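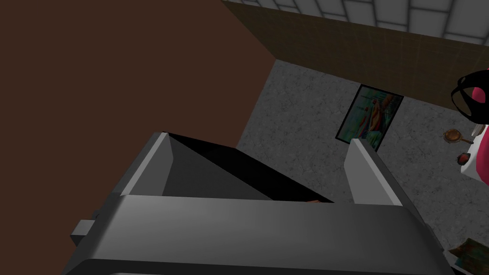 Item 2, exterior repaint at Lukcombe. Ambros Ruchti reported that the north and east elevations have been washed down and scraped, and that bare wood is to be spot primed before the first coat. Filler at the lower window sills has not cured and will be checked again Monday. The finish schedule for interior metalwork was then read through: door frames and stair rail in gray, with a lighter gray on upper faces and the darker shade kept low. Tegwen Hughes asked that both shades come from one batch. Agreed.

Item 3, materials. Invoice 1529 from Flolleck was approved for payment at $1,360. Invoice 628 is held — the quantity of masonry primer does not match the delivery slip. Gwendolyn Castellanos to obtain a corrected copy.

Item 4, Oltthorpe warehouse. Dwynwen Pugh presented the revised scope. Ceiling work is removed; wall height to be painted is unchanged. The client wants low-odor paint in the office area. Lift rental is priced for 6 days. Nerys Eynon noted that the loading doors must stay in use until 4 p.m. and will be painted last.

Item 5, sprayer maintenance. Two hoses to be replaced. Filters on order.

Action: Ruchti, sill check. Castellanos, invoice 628. Pugh, revised quote to Oltthorpe.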